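Ikport Demonstration Library - Frequently Asked Questions

What is the library?

A collection of recorded demonstrations used to train control models for humanoid robots. Each entry holds head camera video, joint positions for both arms and hands, and a short written label. The recordings are made at our Clinton site.

How many demonstrations are there?

The current release has 1,906. New ones are added after review, usually in batches. Discarded recordings are not counted.

How is a demonstration recorded?

An operator wears a headset and a pair of gloves and moves the robot through the task. The operator sees only what the head camera sees. Most tasks take less than a minute, and each is repeated with small changes in where the objects are placed.

Do all recordings start with the robot standing?

No. Some start seated, and some start with the arms already raised. A model that has only seen one starting pose tends to fail from any other, so we ask operators to vary it.

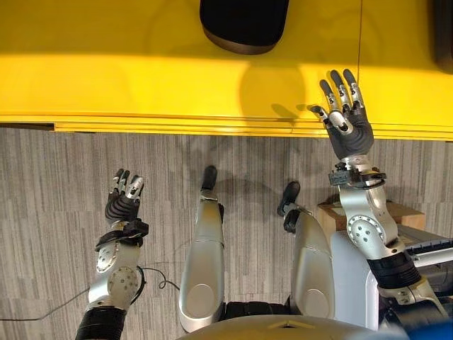
The same goes for the hands. Operators should open and close the fingers between attempts and bring the two hands to different heights. If every recording begins with the hands level, the model learns that as part of the task.

Does the robot's own body have to be kept out of view?

No. Arms, hands and legs are part of what the camera sees during normal work, and we do not mask them. The same applies to cables and to shadows on the work surface.

Are failed attempts kept?

Some are. A missed grasp followed by a recovery is useful and stays in, with the label "recovered." A recording that ends because of a lost connection or an emergency stop is removed.

Who checks the recordings?

Every recording is watched by 2 reviewers. If they disagree on the label, it goes to Divina Sison, who makes the final call. Label problems in a published release can be reported through the contact form - please include the entry number.

Can I use my own robot?

Yes, if it has two arms and a head camera. The Prandar converter handles most joint formats. Hands with fewer than five fingers are accepted but listed separately.

How long does review take?

Allow 6 working days. Uploads made on a Sunday are picked up the next morning.

Can I delete something I submitted?

Yes, until it appears in a release. After that we can mark it as withdrawn, but copies already downloaded will still contain it.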